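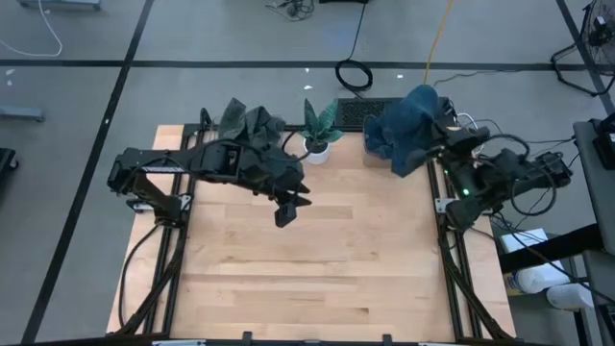

Category: Laboratory equipment planning

Main page | Topics | Index | Recent changes

Bimanual workcell budgeting

Bimanual workcell budgeting is the practice of estimating, scheduling and approving the cost of a bench-mounted station with two robot arms. It covers the purchase of the arms and their grippers, the table and frame, cabling, computing, floor space, spare parts, and the labor needed to assemble and run the station. The term is used mainly in research groups and small product teams, where a single station is bought out of a yearly equipment line and is expected to serve several projects.

Scope of the estimate

An estimate is normally divided into capital items and running items. Capital items are bought once and entered in the asset register. Running items include replacement fingers, fasteners, cable sets, task objects such as cloths and containers, and operator hours. The arms are the largest capital item in most plans, but they seldom account for the full cost of a working station. Frame parts, power supplies and mounting hardware are often ordered late and charged to a general supplies account, where they are hard to trace.

The Sallodard worksheet, a planning form used by several university workshops, lists 98 line items under five headings: arms, structure, sensing, computing and site. Each line carries a lead time as well as a price. The worksheet was drawn up by Larasati Wattimena for the Detard teaching laboratory and later revised to separate site costs from structure.

Table and frame

Two general layouts are common. In the first, the arms are bolted straight to the tabletop. In the second, they are carried on metal rails at the sides of the table, and the top itself takes no load from the bases. A light wooden top between black aluminum extrusion rails, with an arm on each side, is a typical form of the second layout. Rails cost more than direct bolting and need brackets and clamps, but the bases can be moved without drilling, and a worn top can be replaced without removing the arms.

Table size is set by the reach of the arms and by the largest object to be handled. Cloth work calls for clear surface in front of the arms, as a garment or towel takes up far more room spread out than bunched. Planners who size the table from the folded item tend to specify a top that is too small. Objects kept on the table as fixed obstacles, such as a potted plant at the back edge, are counted against the usable area.

Grippers and spare parts

Parallel-jaw grippers are the usual first purchase. They have few moving parts and can pick up cloth by a fold or an edge. Finger pads are treated as running items. The Detard plan allows for one spare gripper per station and one spare motor of each type used in the arm. Where two arms are of the same model, a single set of spares can cover both.

Cabling is a frequent source of under-budgeting. Cables along an open arm must have enough slack for its full motion, and loops that hang beside the arm can catch on table edges and nearby shelves. Cable sleeves, clips and floor covers are low in price but should be listed, together with the hours needed to fit them.

Floor space

The floor area charged to a station includes the table, the side furniture for electronics and supplies, and a walkway. Tape lines on the floor are a common way of marking areas. Fans, stands and storage shelves placed near the station are entered under site costs if bought for it.

Pavithra Shetty's planning notes for the Chiba annex put the floor allowance ahead of the equipment list, on the ground that a room change after delivery adds moving and recalibration time that no supplier quotation will show.

Operating hours

Cost per hour is found by dividing the yearly cost of the station by its planned hours of use. The Eteo schedule assumes 1000 hours a year for a shared station and 1761 for a station with assigned operators. Setup, object resets and repairs are included in the planned hours under this schedule. Plans that leave them out give a lower cost per hour and cannot be compared directly.

Related articles

Asset register
Cable management
Cloth manipulation
Extrusion framing
Lead time
Parallel-jaw gripper
Spare parts planning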